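The Caller by Cluliris: desktop microphone for people who talk for a living

I'm Gunnlaugur Hafstein, and I spent 13 years reading the late news on regional television before I started building microphones. So yes, I'm fussy! The Caller is the mic I kept wishing for when I was doing interviews down the line from my kitchen (with the dishwasher going, usually).

I made it for presenters, voice actors and anyone who still gets booked for a radio panel in December and has to sound awake at six in the morning. It picks up your voice from the front and leaves most of the room alone. There's a mute switch on the base that doesn't click. I once coughed through an entire tribute to a retiring weatherman, so the switch got a lot of my attention.

What you get: the microphone, a weighted stand, a foam cover and a cable that's 4 feet long. A longer cable is extra, sorry. It plugs straight into your laptop and there's nothing to install.

It weighs 40 ounces with the stand on, so it stays put if you wave your hands around when you talk (I do, terribly). If you'd like it on a boom arm, the Oda mount fits, and so does the older Wemeo one if you still have it in a drawer.

We made 700 in this first batch. Color is gray or cream, and I like the cream one better on camera.

Orders go out from our shop every morning, and you can send yours back within 40 days if you don't get along with it. Just keep the box, please!

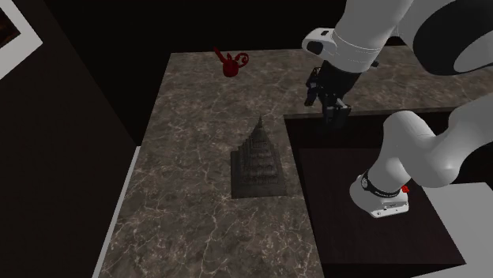
And if you lose the foam cover, drop me a line and I'll mail you another one.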